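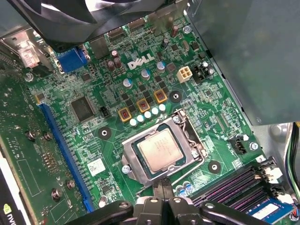
Grovthorpe Repair and Reuse Group

Visit to the Niditz refurbishing workshop, April 2024

Six of us went over to Niditz to see how they take in old office computers and get them ready to go out again. We had asked in February and were given a full afternoon, which was more than we expected. Ama Issahaku, who runs the benches, met us at the goods entrance and took us round. I took notes and have typed them up for members who couldn't come.

The machines arrive on pallets, nearly all from offices that are replacing everything at once. The load on the floor when we came was 508 desktop computers from Bakos, an insurance office that is closing two of its sites. Each one gets a paper label with a number, and the number follows it through the building. Drives come out first and go into a locked cage to be wiped or shredded. We were not allowed in the cage, but we could see it through the mesh and there isn't much to look at.

After that the covers come off. There is a cleaning room with an extractor and an air line, and it is very loud, so we were given ear defenders and did not stay long. Ama said the worst dust comes from machines that stood on carpet.

The part most of us had come for was the board bench. The boards stay in their cases at this stage, as taking them out adds time and in most machines there is no need. A green Dell board was on the go, with the processor sitting in its socket and the metal frame around it. There was no cooler over the chip, so you could see the silver-grey lid and the faint print on it. The lever that holds the frame shut runs down one side of the socket.

Ama went through what they check at this point. The first thing is the capacitors. On the Dell board there were several sorts close together: a row of small white solid ones near the socket, some larger ones with pale tops further up, and a brown pair near the printed logo. The solid type rarely gives them any trouble. With the larger electrolytic type they look for a domed top or a crust at the base, and if they find either, the board goes to the repair shelf. Square chokes with coppery windings sit beside the socket as part of the power supply to the processor, and they are checked for scorching on the board nearby.

Next is the four-pin power connector. It is a plain beige block with its openings two by two, and Ama said it is the part most often damaged by people in a hurry. The plug has a catch, and if you pull without pressing it you can lift the connector or crack the joints under it. Two of us admitted to having done this.

The old paste on the lid of the processor is cleaned off with alcohol and a lint-free cloth. They do not open the socket unless they have a reason to. The contacts are in the socket and not on the chip, and once a few of them are bent the board is usually only good for parts. We have lost at least two boards that way ourselves - I think we should copy their rule and leave the lever alone unless a fault points to the processor.

Testing is done in racks in the next room. A machine has to run for three hours without a fault before it is passed. Those that fail are looked at once more, and after that they are stripped. Memory, fans and power supplies are kept and sorted into bins, and the rest goes to Ilteo for metal recovery.

We had tea upstairs and a chance to ask questions. Adjoa Ansah from our group asked whether we could buy tested power supplies from them in small lots. The answer was yes, in boxes of three, if we collect. She is going to find out what it would cost us and whether the school would take machines rebuilt with second-hand supplies. I asked about older machines, and they said they no longer sell anything that can't run a current operating system, although they will give such machines away to groups who want them for practice.

A few points for anyone going later. The car park is behind the building and the sign is easy to miss. Closed shoes are needed on the workshop floor. There is no lift to the tea room, but they will bring tea down if asked.

Ama gave us a copy of their inspection sheet, one side of A4. It is in the blue folder by our own bench, and Adjoa has a spare if that one goes missing.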